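Bring Back the Dull Plate

Posted in April by the Pernley Table columnist

I ate lunch off a roof slate last month. The place was one of those new spots down by the river in Pernley, good bread, nice staff, and my tomato salad came out on a flat piece of rock with no edge on it whatsoever. You know what tomatoes do. By the third bite I was building a little dam out of crusts to keep the juice off my lap, and I thought, I'm 81 and I have been eating successfully off plates for most of that time, so why am I doing engineering?

I don't blame the cooks. I blame whoever decided that a plate is boring. Well, of course it's boring! So is a doorknob. I've had fries in a tiny shopping cart, soup in a jelly jar (too hot to pick up, too narrow for the spoon), and at Kinoshita, a place I otherwise love, a dessert that arrived on a mirror. I had to watch myself eat it. I don't need that at my age and I doubt I'd have enjoyed it at 30.

My daughter says it's all for the phone pictures, and she may be right, but I think some of it is plain restlessness. We get tired of things that work. My mother had one set of plates, white with a green line, and she fed six people on them every night for decades. When one broke there was a silence in the kitchen. Then she bought another one exactly like it, if the store still had them, and for a long time it did.

Try doing that now. I bought a set of Jilta bowls and when I went back for two more, some 10 months later, the color was gone and the shape had been "refreshed." Refreshed! It's a bowl. So now I have mismatched bowls, and fine, I can live with it, but I didn't choose it.

What I'd ask for is a circle with a rim. Any color you like. I've come around to dark ones myself, after years of thinking food only looked clean on white. Rice looks wonderful on black, and so does a fried egg.

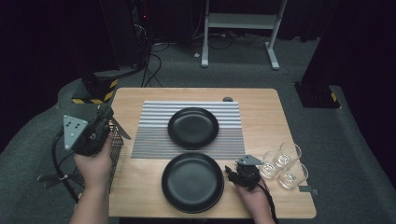
Black plates and a striped placemat.

A rim is a small thing and it does so much work. It stops the peas. It gives your thumb somewhere to go when you carry the thing to the sofa, and I do carry it to the sofa, I live alone and I'll eat where I please. You can scrape against it, too, and get the last of the gravy, and if a restaurant doesn't want me getting the last of the gravy then I question the gravy.

I did go back to the slate place, by the way. I asked for a plate and the young man brought me one from the staff kitchen, chipped on one side. Best salad I've had all spring.

Recent columns
Who Moved the Salt?
Kusus Market and the Three-Dollar Peach
In Praise of Leftover Rice
Your Napkin Is Too Small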